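**May update, Letora laundry and folding project**

Hi Mohcine, quick one from me this month! We got through 89 donated tops, and 80 of those are folded and on the shelf (the other 17 on your sheet were double-entered, sorry, I've fixed it). The grant money for the sorting tables is all spent and I'm so happy with the white tops, since marks and stray threads show up right away.
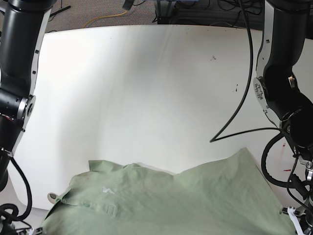

Kamel asked for one folding method for everything, so we've settled on it: lay it flat, smooth it out, sides in, then up from the bottom. Soft cotton is still the slow stuff, it creases if you so much as look at it. 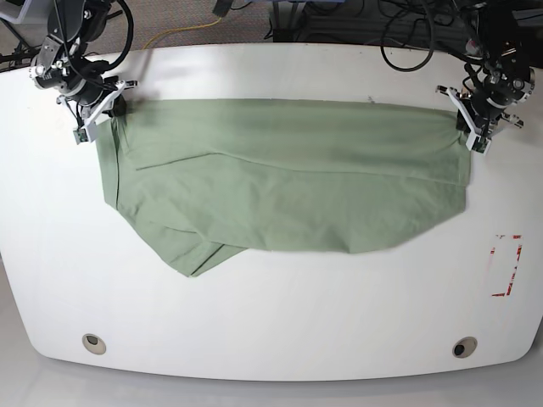 *Sage-green cloth on the white table, held at both upper corners.*

Still to come: shelf labels, and 2 more bins from Muvance. Could you let me know if the leftover supplies money can go toward hangers?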